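Snack Table Layouts: README

Last edited May 26, 2025 by Danica Paulík. Sections marked "stub" are stubs, sorry.

What's in here

248 layouts of a snack table. Brown table top, baskets, trays, stands, food and drink on top. Each layout is one folder: a notes file, an items file, the pictures. Meant for people who care how a self-service snack table is set out. What goes in a basket, what goes in a tray, what needs a stand, where the gap is left.

Not in here: prices, nutrition, sales. Ask Kazimír Zeman about the sales side, different project (Furkora), different rules.

Folder layout

layouts/ one folder per layout, numbered from 1
layouts/N/items.csv what is on the table and what it sits in
layouts/N/notes.txt free text, often short, sometimes grumpy
layouts/N/pics/ pictures
lists/containers.txt allowed container words
lists/items.txt allowed item words
old/ March version, don't use

Container words

Keep to these. If you need a new one add it to lists/containers.txt first, then use it. Not the other way round, please.

tray: flat, low sides, any colour. Beige rectangular one with rounded corners is tray_beige. White one is tray_white.
basket: round, wicker. basket_a and basket_b. They get swapped over and it doesn't matter.
rack: the clear two-tier one for bottles. Three on the back tier, three on the front when full.
stand: the big clear tiered one. Mixed snacks and drinks, yogurt drinks on the upper steps.
loose: straight on the table, no container. Use it sparingly.

Item words

Short and plain. bottle_cola, yog_drink, crispy_bag, packet_teal, box_yellow, foil_tub, wrap_pack, sandwich_finger, box_small.

foil_tub is any silver foil container, stacked or single. One row per stack. Nobody needs one row per tub.

wrap_pack is for anything sandwich-like in a wrapper you can't see through. If you can see the filling it goes under sandwich_finger. See the sandwich section further down.

Brand goes in the brand column, never in the item word. So bottle_cola, brand Coca-Cola. Leave brand blank if you can't read it. Don't guess from the colour of the wrapper, we had ten rows of that to undo last time.

Full table, mid layout

Most layouts are some version of the one in the next picture. Bottles at the back in the rack, foil tubs in one basket, the crispy bags and teal packets sharing the white tray, yogurt drinks up on the stand. The other basket is for sandwiches and goes down as empty until something is in it. A sandwich on its way to a basket counts as "moving" in the state column. 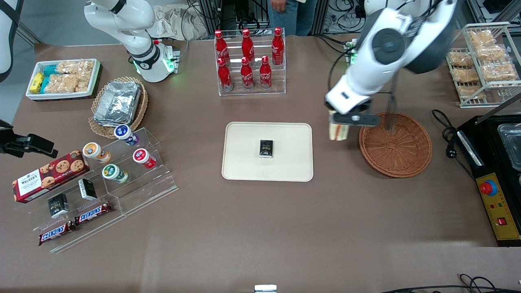 Otakar Bednárik: I'd still put the foil tubs in the white tray and the crispy bags in the basket. Bags slide about in a tray, they sit much nicer in something round, and you can't stack tubs in a basket without the pile leaning. Also the bottles belong at the front, people want the drink first. Happy to lose this argument again but write it down somewhere.

Written down. The tubs stay where they are for this release, changing it would mean redoing the whole default list. There is a flag, alt_tubs, for layouts done Otakar's way. Bottles at the front: same, flag is alt_front. Few of either so far.

Columns in items.csv

row_id: just a number
item: from lists/items.txt
brand: if readable
container: from lists/containers.txt
tier: back, front, upper, lower. Blank for trays and baskets.
state: placed, moving, empty (empty is for containers only)
facing: front, side, unsure
remark: whatever you like, keep it clean

Fill in facing for anything with a label. For sandwiches facing means the cut side, not the label. Remigiusz Zawadzka asked for this and it does make sorting a lot easier.

Sandwiches

The fiddly bit. A sandwich finger in clear film is the only thing on the list where you can see the inside, so it gets its own extra file, filling.csv, next to items.csv. One row per layer, left to right as you look at the cut side.

Layer words: bread_white, bread_brown, green, red, pale, unsure.

We write colours, not foods. Green could be lettuce, could be cucumber. Red could be tomato or pepper. Uwe Lenz spent a whole afternoon sorting lettuce from cucumber and then we threw the column out becuase two people never agreed. If you're sure of the food put it in the remark.

For the sandwich in the next picture the row order is bread_white, green, bread_white, red, bread_white. Three breads, so type is "triple". Film column is "part", the wrap shows mostly on the lower half. Top column is "uneven", right slice a bit higher. 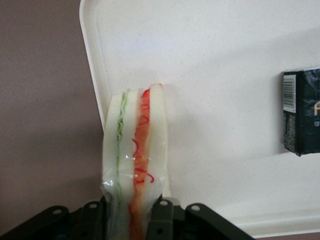

Dusten Table Layout Team, Catering Displays

Rules for the filling file, in no good order:

Start at the left. Always. Even if the sandwich is leaning.
Bread counts as a layer.
A filling that sticks out past the bread gets "curly" or "spill" in the edge column. Curly for thin bits that loop, spill for anything lumpy.
Film column: full, part, none. "Part" if any bit of the bread looks bare to you.
If there's glare on the film and you can't tell a layer, put unsure and move on. Don't sit there tilting your head at it.
Don't write a filling row for wrap_pack. There's a check for this now and it will shout.

Upright or flat goes in the pose column. Upright means standing on an end. Most packed fingers look best upright with the cut side out, and that's the house preference for baskets too, so the filling shows before anyone picks it up. In trays lay them flat.

How the layouts were done

Start from the default list, change up to 3 things, set the table, take the pictures, fill the files, clear down. Changes are things like: swap two containers, take a tier out, move the small box, leave a basket empty. More than that and you can't tell what made the difference.

The beige tray stays in the middle unless the notes say otherwise. It's the "spare" tray, small odd items go there. Often there's only one thing in it. Fine, leave it.

Leave a hand's width between containers where you can. With the big stand on it's tight on that side, we know.

Known problems

Layouts with the old lists still say "bucket" in places. Read it as basket.
Some stacks of teal packets were given one row per packet early on. Half fixed.
yog_drink rows often have no brand, lids and labels at a bad angle. Label colour is in the remark instead.
facing is blank for most foil tubs. Correct, they have no front.
One notes.txt is a shopping list. Leaving it for now.
Teh tier column has "top" in it here and there, should be "upper".
Two trays called tray_white in the same layout: happens once or twice, check the remark.

Checking

Run the list check before sending anything in. It looks for words not on the lists, tier filled in for a basket, filling rows with no sandwich, an empty container with items in it. It stops after 1000 warnings, so if you hit that, your separator is wrong and not your spelling.

Then get someone else to read a few of your folders. Doesn't have to be from the team. A fresh pair of eyes spots a swapped basket quicker than you will.

Using it

Good for: comparing table set-ups, working out container sizes, training new starters on the house layout, sorting out naming for your own stock sheets.

Less good for: anything about quantities. We don't count every item and the rows won't add up to what was on the table. Also no use for allergy information, please don't, colours of filling are not ingredients.

Related: Lins (shelf layouts, same column names nearly) and Ondirel (cold cabinet, different columns, sorry). Don't merge with Ondirel without renaming tier first, it means the shelf number over there.

Changes since March

filling.csv added
pose and edge columns added
"bucket" removed from the list
state now allows "moving"
alt_tubs and alt_front flags
food names dropped from layer words

To do

Stub: hot drinks corner
Stub: cake stand, need a word for it that isn't stand
Finish the teal packets
Proper picture of the baskets side by side

Contact: Danica for files and columns, Otakar for layouts, Remigiusz for the check script. If the check script is being odd send him the whole folder and the line it printed.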